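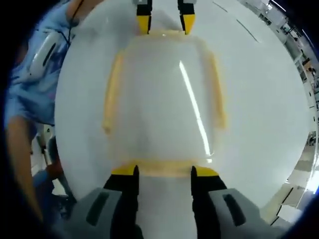
A clear sheet with a yellow edge on the white tabletop.

Sorting old family papers before you store them

Most of the questions that reach the Wainwright local history desk in November are about boxes. Somebody has cleared a house, or is about to, and there is a box of letters, receipts, school reports and photographs that no one has looked at in decades. People ask what to keep it in. The better first question is what is in it, and that is where we usually start.

Zuzanna Kurek has run the paper sorting sessions at Wainwright for three winters. She worked through the papers of the old Fumolia seed company before that, over 2,000 items that came to us in feed sacks and two hat boxes. Much of what follows comes from the notes she made during that job.

Look before you sort

Go through the whole box once without rearranging anything. Papers that have sat together for fifty years may have been put together by the person who owned them, and the order can tell you things the papers don't. A bundle of letters tied with string next to a bank book might all come from the same year. If you pull everything apart on the first evening you lose that.

Keep a pencil and a pad beside you. Write down what each layer holds in a few words: "letters, blue ink, aunt?" is enough. Use pencil only. Pens roll, leak and get picked up by mistake, and ink does not come off a 1920s birth certificate.

Take off rubber bands, and cut them if they have gone hard. If a band has stuck to the paper, leave the stuck part alone and cut away what is loose. Paper clips come off more safely if you slide a small piece of stiff card under the clip first. Staples can stay unless they are rusting.

Give yourself a big surface

A kitchen table is fine if it is clean, dry and cleared completely. A pale surface helps with small items such as stamps, ticket stubs and locks of hair, which vanish on a patterned cloth. Wipe it down and let it dry before anything is laid out. Coffee goes in another room.

Clean dry hands are better than cotton gloves for ordinary paper. Gloves make you clumsy and the fibers catch on torn edges. Photographs are different, and so are negatives. For those, nitrile gloves are worth having, and you should hold prints by the edges in any case. 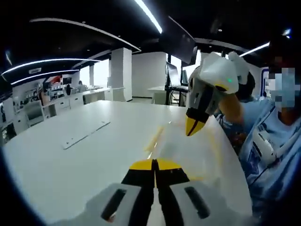
Clear plastic on the right side of the table.

Choosing sleeves

Clear sleeves are useful for anything that will be handled often. A letter that cousins want to read at every reunion will last much longer if they can read both sides without touching it. They are less useful for things that will stay in a box, where a plain folder does the same job for less money.

The plastic matters. Polyester, polypropylene and polyethylene are all safe for long storage. PVC is not. It gives off a smell like a new shower curtain, it gets sticky with age, and it can lift the ink off a page. A lot of old photo albums and office wallets were made with it. If you have photographs in an album with sticky pages and a clear overlay, they should come out, slowly, and any that resist should be left in place and copied where they are.

The label should name the plastic. If all it says is "archival" or "acid free," ask the seller what it is made of. Acid free is a fair description of a paper folder but says very little about a sheet of plastic.

Do not put these in sleeves:

Pastel, charcoal or chalk drawings. The static in the plastic pulls the color off.
Anything that feels damp or smells of mold. It needs to dry out first, in moving air and away from heat.
Photographs with a flaking surface.
Newspaper clippings packed in with other papers. They can have a sleeve of their own, but newsprint stains whatever it touches. A photocopy on good paper often serves just as well.

Never laminate. We are asked about it at least once a session and the answer has not changed. Heat and glue cannot be taken back, and a laminated letter will go on yellowing inside its coating.

Folders, boxes and labels

After sorting, most households end up with fewer papers than they feared. The Fumolia job went down to 11 boxes once duplicates and blank order forms were set aside. A family box usually becomes two or three folders of things to keep and a larger pile that can go to whoever wants it.

Label the folder and not the document. If you have to mark a photograph, write lightly on the back with a soft pencil, near the edge, with the print face down on something smooth. Full names are better than "Grandma." Everyone's grandma is somebody different, and in two generations the label will mean nothing.

Boxes should be full enough that the folders stand up without slumping, but loose enough that you can get a hand in. Keep them off the floor. Attics are too hot and basements too damp, and both have pipes. A closet shelf on an inside wall is about as good as a house can offer.

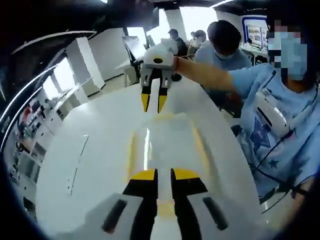

The long white table.

What to do about copies

Scanning is worth doing, but after the sorting. People who scan first tend to scan everything, give the files no names, and stop halfway. Pick the items your family will ask for and begin there. For letters and certificates, 400 dots per inch in color is plenty. Small photographs can go higher.

Name the files as you go, with the year first if you know it and the surname next. Keep one set at home and one set in another building. The second set can be with a relative, which has the added benefit that they may look at it.

If you find something that belongs to the town

Shop ledgers, club minutes, street photographs and maps are often more use to a local collection than to a family. We would like to hear about anything to do with the Vustemero mill or the Stivum ferry, where our own holdings are thin before the 1950s. You don't have to give anything away. We can make copies at the desk and hand the originals back to you.

Sorting sessions carry on through the winter in the reading room, starting at 2 p.m. Bring one box and no more than that. Pencils and folders are provided, sleeves are sold at cost, and you should tell the desk beforehand if your papers have been wet.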